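Ragnvald Nygård works out his robot in simulation before he cuts anything for it. His bench is in the back of the Nemness shared workshop, but when we spoke on Jun 3, 2023 most of the work was on his laptop. The project is called Tamitz, and he started it in March.

"It's a gripper on an arm," he said. "Two fingers. I want it to work close to a shelf without hitting the shelf. That took up most of the spring."
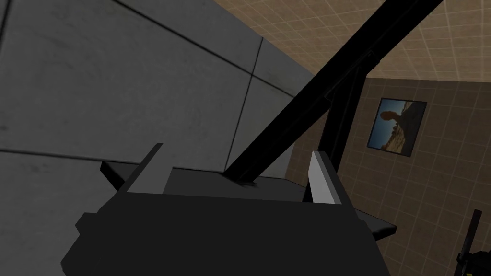

He had first planned to buy a finished arm, and the one he priced came to $1,149. "I didn't have that, and I wanted to know how the joints worked anyway." He has spent $300 so far, mostly on motors and a power supply. Another member, Ó Briain, is helping with the wiring.

The model room has concrete on one wall, tile on another, and a framed desert picture. Nygård said he left the walls alone once they looked good enough. "The braces matter more to me. If the arm swings wide, that's what it hits."

He runs each move 8 times with the start position shifted a little. If it fails 2 of those, he goes back to the path and slows down the approach.
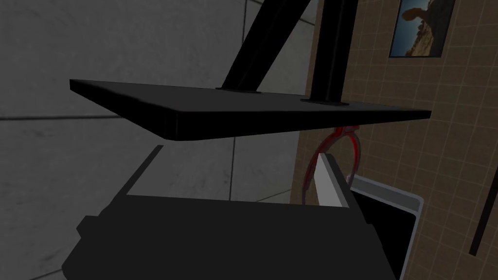
"I'm still not happy with the wrist," he said. "It turns too late. By the time it's lined up, the body is already close in, and there's no room to correct."

The control software is his own and goes by the name Markosent. He keeps the settings in a plain text file and writes the old value beside each new one. The next job is to print a narrower housing and weigh it.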